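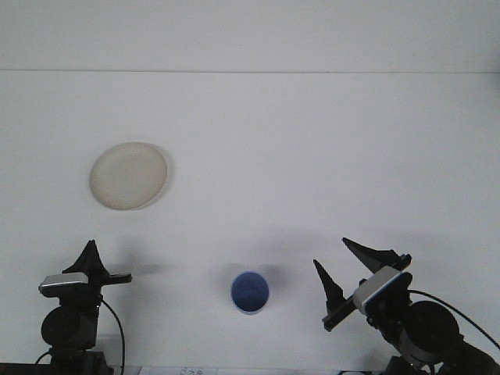 Tesis 系列的米白色圆盘与蓝色小杯。

Gallardo 在 Vastton 推出 Tesis 桌上系列:一个盘,一个杯,给小桌子使用

新闻稿,可立即发布

Vastton,1月:餐具公司 Gallardo 今天宣布,新的桌上系列 Tesis 从本月开始销售。这个系列的想法很简单:一个人在家里吃早饭,或者下午喝一点咖啡,他需要的器具是一个浅的圆盘和一个小杯。杯子可以站在盘子上,也可以离开盘子,自己放在桌子的另一边。Tesis 的所有尺寸和颜色都从这个想法出发。

系列一共有 33 件单品,其中包括圆盘、浅碟和小杯,都可以一件一件地买,没有必须成套购买的规定。首批产品在 Vastton 的 Gallardo 门店出售,同时也通过合作零售商 Indico 的店铺和网上目录出售。

Gallardo 的产品负责人 Everaldo Rangel 表示:“我们公司做餐具已经很长时间,可是以前的目录一直是为大的餐桌写的。目录里有汤盘,有主菜盘,有给客人的大碗。我们的顾客很多住在小的公寓里,他们的桌子同时是书桌,有的时候也是孩子画画的地方。他们写信给我们,问有没有一种东西可以拿出来用一下,然后很快收回去。Tesis 是我们给他们的回信。”

从一封顾客来信开始

Tesis 的准备工作开始于前年的春天。那时 Gallardo 的顾客服务部门收到一封来信,写信的人是一位退休的中学教师,她买过公司的一套咖啡杯和杯碟。她在信里说,杯子她每天用,杯碟她从来不用,因为杯碟中间有一个圆的凹槽,除了杯子以外放什么都不舒服。放一片面包,面包是斜的;放几颗葡萄,葡萄都滚到凹槽里。她问公司,可不可以单独卖杯子,价格便宜一点。

这封信在公司内部被传阅了好几次。设计部门的 Jailson Rocha 把它贴在工作室的门上,后来决定做一次比较认真的询问。公司向老顾客寄出问卷,收到 1585 份有效的回答。问卷的题目不多,主要问大家在什么时间、什么地方、用什么器具喝东西,以及杯碟平时放在哪里。

回答里最常见的情况和那位老师说的很接近。杯碟被放在柜子的最里面,杯子放在外面。也有人把杯碟当作别的东西使用,比如放钥匙、放茶包、放切好的柠檬。有一位顾客写道,他家的杯碟全部在阳台上,在花盆的下面。

Jailson Rocha 说:“我读这些回答,读了差不多一个冬天。我觉得杯碟这个东西没有错,它只是太专门了。如果它是一个真正的盘子,平的,可以放早饭,杯子也可以上去站着,那么人们会把它放在柜子的前面。所以我们先画盘子,后画杯子。在我们公司,以前的顺序总是相反的。”

盘子:浅,平,边缘薄

Tesis 的圆盘是浅盘,没有放杯子的凹槽。它的边缘薄而光滑,颜色比盘心略浅一点,这样从上面看的时候,盘子有一条安静的轮廓。米白色的款式表面是哑光的,带有细小的米色斑点。设计部门在选择这个表面的时候讨论了很久,一部分同事喜欢完全光亮的白色,觉得更加干净。最后的决定是哑光,理由来自使用:面包屑和糖粒在这样的底色上不那么显眼,一个人早上不着急的时候,可以等一会儿再收拾。

盘子的边缘略微向上。高度的选择经过多次修改。边缘太高,盘子就变成碗,用刀切东西的时候手腕会碰到;边缘太低,端着走路的时候,杯子如果滑动,就没有东西挡住它。Rocha 和同事们做过好几个版本的样品,拿回自己的家里用,每个人写使用日记。日记的内容有的很短,只有“今天很好”,有的写了两页,包括家里的猫对盘子的态度。

公司也听取了一家小咖啡馆的意见。咖啡馆的老板认为,盘子的边缘必须让手指容易进去,因为服务的人常常从桌上拿起盘子,而不是把它推到桌边再拿。这个意见被接受了,盘底的形状因此做了调整,边缘和桌面之间留出一点空间。

杯子:没有把手,外浅内深

Tesis 的小杯没有把手。杯身是圆柱形,向底部非常轻微地收窄。外壁是浅蓝色,有一点偏紫,像长春花的颜色;内壁的蓝色更深。杯子的容量是 150 毫升,适合浓的咖啡、茶,或者给孩子的一点牛奶。

为什么杯子不要把手,这个问题在问卷之后的座谈里也被提出来。有几位年纪大的参加者担心手会烫。Gallardo 的回答是,Tesis 的杯子是小杯,建议不要倒满,留出杯口下面的部分给手指。公司在使用说明里也写了这一点。喜欢很热的饮料的顾客,公司仍然推荐目录里原来的带把手的款式,那些款式会继续生产。

没有把手有一个好处,杯子放在盘子上没有方向。左手的人和右手的人都可以用同样的方法摆放。在柜子里,杯子和杯子可以靠得近一些。Everaldo Rangel 在介绍产品的时候喜欢说他自己家里的情况:“我家的柜子只有两层。以前杯子的把手都朝着不同的方向,我的女儿每次拿一个,旁边的就跟着动。现在我早上听不到这个声音了,我很感谢。”

杯壁内外两种蓝色的安排,起点是一次颜色试验。设计部门原来计划里外用同一种浅蓝色。样品做出来以后,大家把咖啡、红茶和牛奶分别倒进去看。牛奶在浅蓝色里面显得有一点灰,在深蓝色里面就白得清楚。红茶的区别不太大。咖啡在两种颜色里都好看。因为牛奶的关系,内壁就改成深的蓝色了。
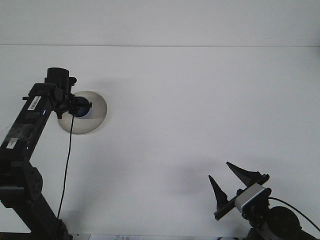
颜色与搭配

Tesis 系列的圆形器具有不同的颜色。除了米白色的圆盘以外,目录里还有一种烟灰色的半透明浅碟,边缘的颜色比较浅。它适合放小的东西,也适合喜欢冷色调的顾客。深蓝色的圆形物品放在烟灰色里面,颜色会退后一点,变得安静;放在米白色上面,同样的蓝色就向前走,早上的时候比较有精神。公司没有规定哪一种是正确的搭配。

在准备目录的过程中,设计部门和 Indico 的陈列人员一起工作了几个星期。他们把所有的盘和杯放在白色的桌面上比较。选择白色桌面的原因是顾客家里的桌子各不相同,有深色的木头,也有石头和玻璃,没有办法一一去试,白色可以让每个颜色先说自己的话。后来他们再换成有颜色的桌布,把不能接受的组合记下来。有一种黄绿色的杯子在这个阶段被取消,虽然 Rocha 很喜欢它。

Indico 方面希望商店里的标签写得简单。所以每一件 Tesis 的标签上只有三行字:名称、颜色、可以不可以放进洗碗机。推荐的搭配写在一张单独的卡片上,顾客可以拿走,也可以不拿。卡片上的文字由 Gallardo 的编辑用普通的句子写成,没有使用“生活美学”一类的词。Rangel 对这一点十分坚持。

对于已经有 Gallardo 旧产品的家庭,新的米白色可以和从前的“奶油”系列放在一起使用。两种颜色并不完全一样,旧的偏黄一点。公司认为有必要在这里说明,避免顾客在网上购买以后感到失望。如果希望颜色完全一致,请先到门店看实物,或者请顾客服务部门寄一张色卡。色卡免费,邮费由公司承担。

蓝色小杯在不同的光线下也会有变化。在窗边,外壁受光的一侧显得更浅;到了晚上,在黄色的灯下面,外壁会偏灰。这是浅颜色的一般性质,请顾客购买之前知道。

四十个家庭的试用

在正式生产以前,Gallardo 邀请了 40 个家庭参加试用,时间是六个星期。参加的家庭都住在 Vastton 和附近的镇,有独自生活的学生,有带着小孩的父母,也有两代人住在一起的家庭。每个家庭得到两个盘子和两个杯子,公司请他们按照平时的习惯使用,不需要为了试用改变什么。

试用期间,Rocha 和同事去拜访了一部分家庭。他们在厨房里坐下来,看主人准备早饭,然后看他们收拾。拜访的记录后来整理成一本内部的小册子,里面有不少设计部门以前没有想到的事情。

比如,许多人摆放杯子的时候,不把它放在盘子的正中间。他们把杯子放在靠边的位置,留出大的一块地方给食物。这个习惯和旧的杯碟完全相反,旧的杯碟只允许杯子在中间。设计部门看到以后很高兴,因为平的盘心正好允许这样做。不过这也带来一个问题:杯子靠近边缘,盘子的重量就不平均,端起来的时候容易歪。于是圆盘的底圈被做得宽了一些,拿起来更稳。这是试用以后最大的一次修改,样品因此推迟了一个多月。

又比如,有孩子的家庭常常把杯子和盘子分开。盘子靠近孩子,杯子放远一点,孩子想喝的时候再递给他。一位母亲在日记里写:“杯子的位置由我决定,盘子的位置由他决定。”Rangel 把这句话抄下来,放在了产品介绍会的第一页。

还有一个家庭把盘子当作桌上的托盘,水果刀、橡皮筋、药片都放在上面,从来没有吃过东西。公司问他们是否愿意把样品还回来,他们说不愿意。样品就留在他们那里了。

试用中也有不满意的意见。有三个家庭认为杯子太小,早上要倒两次。有一位学生认为价格对他来说偏高。还有人希望盘子可以做成方的,方便靠墙放置。Gallardo 目前没有生产方盘的计划,但是关于杯子的容量,公司正在准备一个较大的款式,完成的时间还没有确定。

收拾的时候

在问卷里,有一道题问的是“用完以后怎么样”。公司加上这道题,是因为桌子小的家庭,收拾和使用几乎是同时进行的。一个人吃完早饭,如果要在同一张桌子上工作,他必须先把东西都拿走。

Tesis 的用法里,杯子放在盘子上,一只手就可以一起端走。这是很普通的动作,人们每天做很多次,没有人会特别去想它。设计部门却把它看得很重。Rocha 请同事们在工作室里练习:从桌上拿起杯子,放到盘子里,杯口朝上,然后把盘子端到水池旁边。他们记录手指碰到什么地方,杯底碰到盘面的时候有没有大的声音。经过这样的练习,杯底的边缘改成了圆的,放下去的时候声音比较轻。

对于放杯子的位置,使用说明里的建议是离盘边留一小段距离。完全贴着盘边,手指会碰到杯壁;放在正中间也可以,但是盘子上有面包屑的时候,往往中间是最多的。这只是建议,顾客可以按自己的习惯来做。

收进柜子的时候,盘子可以叠放。公司建议一叠不超过八个,并且不要把杯子放在整叠盘子的最上面再关柜门,因为柜门打开的时候会带来震动。杯子不建议互相套着放,浅的收窄不是为了套叠而设计的,两个杯子如果卡在一起,请用温水,不要用力拧。
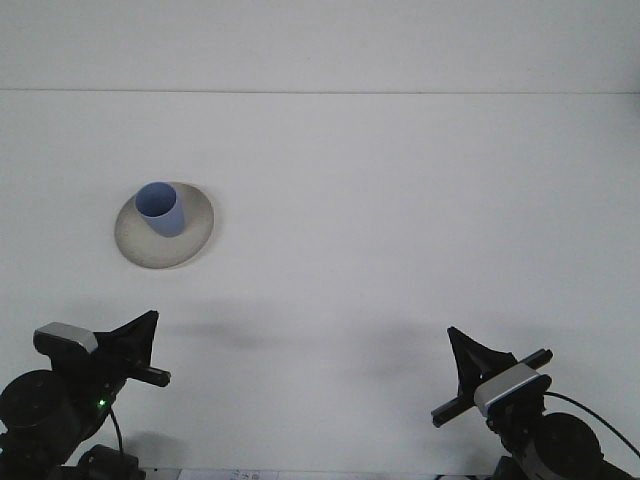 保养与使用说明

Tesis 的盘和杯在第一次使用之前,请用温水和普通的洗碗液清洗一遍,然后自然晾干,或者用软布擦干。

日常清洗可以用手,也可以用洗碗机。使用洗碗机的时候,请把小杯放在上层,杯口朝下,杯和杯之间留一点空间。圆盘放在下层的盘架里,朝同一个方向。烟灰色的半透明浅碟建议用手洗,用柔软的海绵,不要使用钢丝球和粗的清洁粉,这些会在表面留下细的划痕,在半透明的颜色上比较容易看见。

哑光的盘面用久了,可能会出现刀叉留下的灰色线条。这种线条大多数可以去掉:把小苏打和少量的水混合,用湿布轻轻地擦,再用清水冲洗。请先在盘子的背面试一试。咖啡和茶留在杯子里过夜,内壁会有一圈颜色,用同样的方法处理,或者用白醋和温水浸泡一会儿。

请不要把从冰箱里拿出的盘子马上放进热的水里。也请不要把 Tesis 的任何一件放在炉火上或者烤箱里。微波炉的使用方法请看每一件背后的标签,因为各个颜色的规定不一样。

如果收到的产品在运输中破损,请保留包装,在两个星期之内联系购买的店铺。Gallardo 和 Indico 对这样的情况都给予更换。超过这个时间,公司仍然愿意听顾客说明,只是不能保证有同样颜色的库存。

单件补充

许多餐具系列在停产以后很难补充,一个杯子打碎了,剩下的几个也慢慢不用了。Gallardo 决定 Tesis 的基本颜色,也就是米白色的圆盘和浅蓝色的小杯,在今后的目录里长期保留。顾客可以在任何时候买一个杯子或者一个盘子。其他颜色每年检查一次,如果要停产,公司会提前在目录和门店里通知,让顾客有时间准备。

补充的单件和首次购买的单件价格相同。包装方面,单件使用纸盒,里面是折叠的纸板,没有塑料泡沫。盒子可以压平,放在抽屉里占的地方很小。搬家的时候可以再次使用,盒盖的内侧印有折叠的步骤。这个印在内侧的步骤,第一版画错了一处,已经在印刷之前改正,感谢包装部门一位新来的同事指出。

门店活动

一月期间,Gallardo 在 Vastton 的门店里准备了一张长的早餐桌,顾客可以坐下来,用 Tesis 喝一杯咖啡或茶,吃一片面包。时间是每天早上八点到十点半,不需要预约,座位坐满的时候请稍微等候。参加的人不必购买产品。孩子可以一起来,店里准备了牛奶。

Jailson Rocha 会在其中几个早上来到门店,和顾客谈他们家里的桌子。他特别希望顾客把家里的旧杯碟带来给他看,或者告诉他这些杯碟现在用来做什么。具体哪几个早上,店门口的牌子上会写明。

Indico 的店铺也会同时陈列 Tesis,但是没有早餐桌。店员可以回答关于颜色、清洗和补充的问题。

Everaldo Rangel 在谈到这次发布的时候说:“有的记者问我,市场上已经有这么多的盘子和杯子,为什么还要做新的。我理解这个问题,我自己也问过。我的想法是,如果一件东西可以从柜子的最里面搬到最外面,那么做它就是有意义的。我们不要求顾客喜欢所有的颜色。他喜欢一个杯子,买一个杯子,我们就很高兴地给他包好。”

那位写信的退休教师也收到了公司寄去的一个盘子和一个杯子。她的回信比第一封短。她说面包现在是平的,并且问杯子能不能有绿色。

价格与购买

Tesis 的圆盘、浅碟和小杯现在已经可以在 Gallardo 门店以及 Indico 的店铺和网上目录购买。各单品的价格请以店内标签为准。餐厅、咖啡馆和旅馆如果需要比较大的数量,请联系 Gallardo 的商业销售部门,公司可以先提供样品,样品使用一个月以后再决定。

关于 Gallardo

Gallardo 是一家生产和销售家庭餐具的公司,总部和门店都在 Vastton。公司的产品包括盘、碗、杯以及厨房里使用的小型器具。设计、包装和顾客服务由公司自己的部门负责。

关于 Indico

Indico 是经营家居用品的零售商,从去年开始与 Gallardo 合作,销售其全部目录产品。

媒体联系

需要产品样品、色卡或者采访 Everaldo Rangel 和 Jailson Rocha 的媒体,请与 Gallardo 新闻部门联系,并且写明媒体的名称和希望的截稿时间。新闻部门在工作日上午九点到下午五点回复来信。样品在拍摄结束以后请用原来的纸盒寄回。

编辑请注意:Tesis 的第一个字母大写,其他字母小写,名称前后不需要加引号。

(完)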